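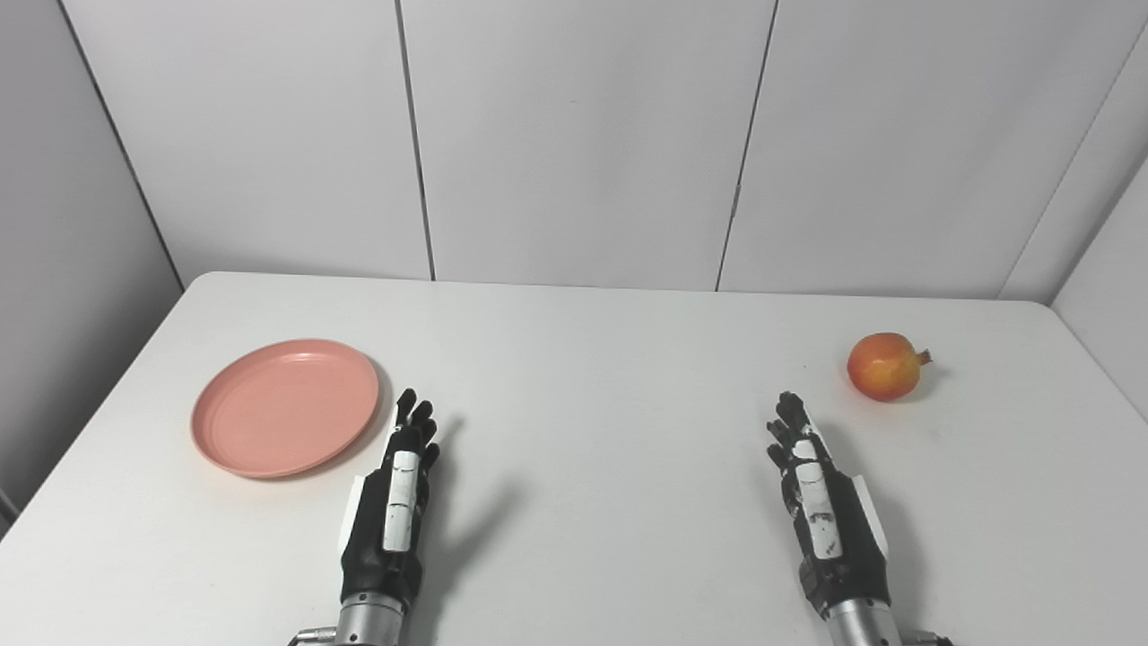 The pink plate and the pomegranate on the white table, Prenoveck open day.

I went to the open day at Prenoveck in March, mostly for the tableware. Cadi Gough had told me they were showing the Pilen plates, and I have been looking for shallow dishes for a fruit stall for a long time. The building is easy to find once you are past the loading yard. Parking is on the left and costs 4 dollars, coins only.

The first part of the visit was a talk by Kazimiera Chmielewska in the front office. She went through how they choose colors. The salmon pink came in after customers complained that fruit looked dull on gray. She had a chart with sales by color, which I couldn't read from the back row. Coffee was served after the talk and it was weak.

Then we went through to the display rooms. The one I spent the most time in was very plain, with pale panels for walls and a white table. Kazimiera likes to show one plate and one fruit together and leave the rest of the table clear. I thought that was a bit precious at first, but it did let me judge the color. The pomegranate was a good choice for it. Its skin went from a yellowish patch on one side to a deeper red on the other, and the pink sat well with both.

The plate is round and shallow with a low raised rim. I wanted to know how it would do with fruit that rolls, and a pomegranate is a fair test, with that crown at one end. Kazimiera's advice was to set it down with the crown to the side. I do the same at the stall, where the crowns get crushed if the fruit is stacked on them.
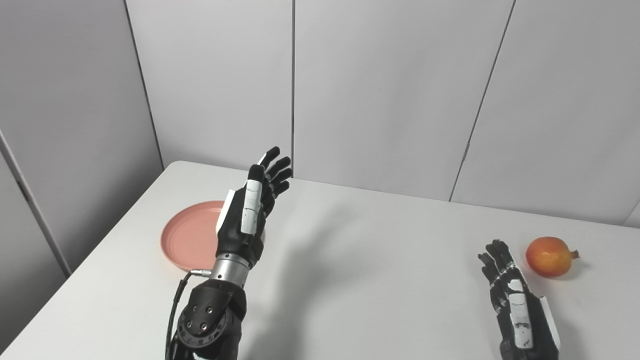 I asked about weight and stacking as well. The answer was that they ship them in sleeves of 50, and that you should put paper between them if they are going to be moved often. I move mine twice a day, so that is a lot of paper. There is no lid for this size. A larger one is planned under the Prerulex name — no price yet, and no date I could get out of anyone.

The stockroom came next. It holds 2,903 plates when full, according to the sign on the door, and it was warmer in there than I would have liked with a coat on. We were allowed to handle anything on the lower shelves. I compared the pink with a cream one and a dark green. The cream shows juice stains, and Kazimiera said so before I could ask. The green is fine for lemons, less so for anything red.

Rafia Baloch asked the question I had meant to ask, whether the rim could be made higher for small fruit such as plums. Not at present. The mold would have to change, and they would want a large order first.

Lunch was in the canteen at noon. Soup, bread, and a tray of pomegranate seeds that went quickly. I talked with several other stallholders about whether a plate like this is worth it for display, or whether a basket does the job for less money. I lean toward the plate for one or two pieces at the front of the stall, and baskets behind.
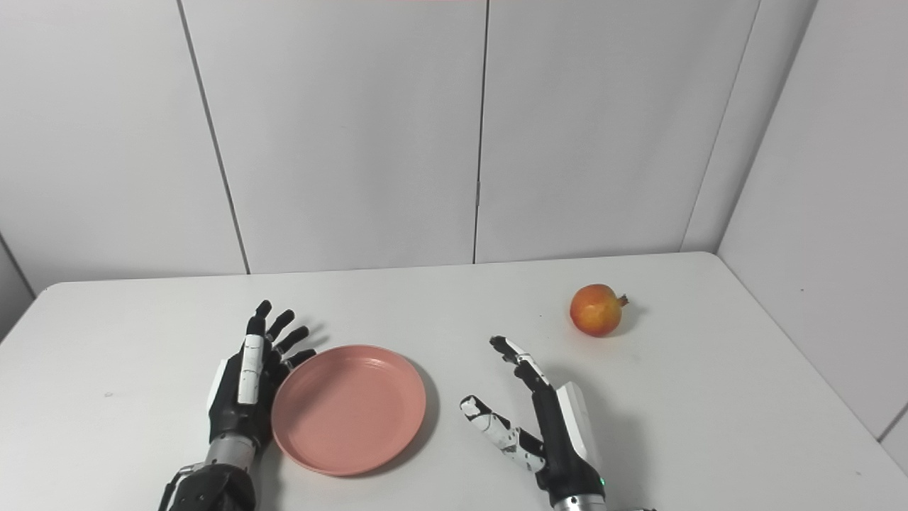 Shayne Trevaskis disagreed with me on that and said a single plate at the front only gets knocked by shopping bags, and that he would put it up on a crate or leave it at home. He has had two break that way, though those were china.

I ordered 2 in pink to try. Delivery is by mail, and the shop by the exit also sells seconds on open days. Bring your own bag, as they had run out by the time I left.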